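Gomach opens rental service for robot arms that handle soft materials

2 min read
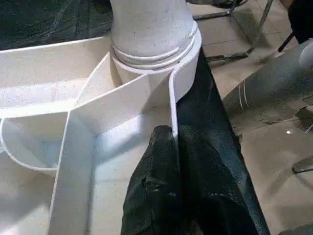
FULUVARI, July. The automation firm Gomach has started to rent out a robot arm kit made for small workshops that work with soft and thin materials. The kit is called Femerix, and until now it was possible only to buy it.

Soft material is still one of the difficult things for robots. A metal part keeps its shape when an arm takes it, but a dark, shiny sheet folds and bunches and looks different after every move. In the work shown here, the material lies in folds against a white structure with curved walls and shallow compartments, and the gray arm has to work close beside it.

Customers who rent the kit receive the arm, its control box and 50 hours of remote help. Gomach says the arm can be mounted on a normal workbench, and that a first setup takes 2 days. The rental price is 703 euros for each month. Maintenance is included, but replacement of worn finger pads is not.

"Small companies told us they like the idea, but they do not want to put so much money in a machine before they know it," said Yuzuki Mizuno, who is responsible for the service. "Now they can send it back if the work does not fit."

One of the first customers is Krishnan, a packaging workshop with a small night shift. Its production manager, Osaze Oyelaran, said that the arm is slower than his workers when the sheet is badly folded. He still plans to keep it for the simple orders, which come mostly on Monday and fill the whole morning.

"I would like a better manual," he added. "The part about cables is very short, and we had to call two times."

Mizuno said a longer manual is in preparation and will be sent to all customers without cost.

Gomach has 300 kits ready for the service. Workshops can ask for a trial through their local dealer, and the shortest rental period is three months. Those who decide to buy later can subtract half of the rent they paid from the price.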